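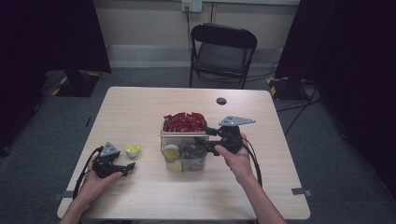 # About us

Woltarer is a packing and sorting firm. Small parts, sweets, sachets, refill kits, mixed returns – if it comes in a tub and has to leave in a different tub, that's us. Thirty of us when we started, 70 now, one building in Rudena, one kettle that works.

Marit Sandberg started the place after years on the line at a bigger packer. Still does a shift at the benches most weeks. Tapio Savolainen runs the floor and the automation side, which used to be two jobs and is now one and a half.

## What we do

- Sorting mixed tubs into single lines
- Hand packing, short runs, 1,000 units and up
- Returns: open, check, split, repack
- Odd jobs. Ask. We usually say yes and then work out how

Biggest regular customer is Sandhu, who send us their returns in whatever state they arrive. Red packets on top, all sorts underneath. Good customer. Terrible tubs.

## The automation bit

People ask about this more than anything else so here it is properly.

Three of our lines now have robot arms on them. They do the picking that hurts – same reach, same pinch, hour after hour. They're slow with anything soft or shiny and they hate a full tub. So they have to be taught, and the teaching is done by the people who know the work, with a gripper in each hand. You reach in, pick the thing, put it where it goes. Then again. Then again with the tub heaped higher. The movements get recorded and the arm learns from those.

We call it the bench. Anyone who has done six months on the floor can put their name down. Paid at the higher rate, two hours at a stretch and no more, as the grippers get heavy on the wrists. First go is always clumsy. You will drop things. Fine, drop them, pick them up, carry on, the drops are useful as well.

No one from outside does our teaching. Marit was firm on that from the start. An outside firm offered to send their own people in and it was cheaper. We said no.

## What changed for staff

Straight answers, seeing as we get asked at interview.

**Did anyone lose their job?** No. We've had people leave, as every firm does, but not one post was cut for a robot. Hours moved about. The late shift went from five nights to three and some people missed the late money, and we didn't handle that brilliantly. It was told to people in a notice by the clock when it should of been a meeting. It's a meeting now.

**Is the work easier?** Some of it. Less sore hands on lines one and two. More standing and watching, which is tiring in its own way. Line three is still noisy and we know.

**Who decides what gets automated next?** The people on that line get first say. There's a sheet, you write down the job you'd be glad to see the back of. Last time 37 of you filled it in and the top answer was lids. Getting the round lids out from under everything else. We're working on lids.

**Are we being watched?** The bench records hands, grippers and whatever is in the tub. Recordings are for teaching the arms, they aren't used for timing anybody or for reviews. That's in your contract, page four, and if a supervisor ever brings up your speed at the bench, tell Tapio.

## The Asturance scheme

Our training scheme. Named after a boat, long story. Takes people from the floor and puts them through fixing and setting up the arms – changing fingers on a gripper, sorting cables, what to do when it just stops. One morning a week on full pay, starts again in June. No maths test. You do need to be patient and not mind a torch in your teeth.

Four of the current line leads came up this way and two of them had never used a computer at work before.

## Working here

Early shift starts at 6.30am, late at 2pm. Parking round the back – don't block the roller door. We pay monthly, we put the rotas up three weeks ahead, and swaps are between you and whoever you're swapping with so long as it's wrote down.

We're nearly always looking for packers. Sometimes for fitters. No CV needed for the floor, come in for a trial morning (paid) and see if you like it.

## Visiting

Customers welcome, schools too, up to twelve at a time. Flat shoes please. Ring the office first, ask for Marit, and if she's out on the line leave a number and she'll ring back at dinner time.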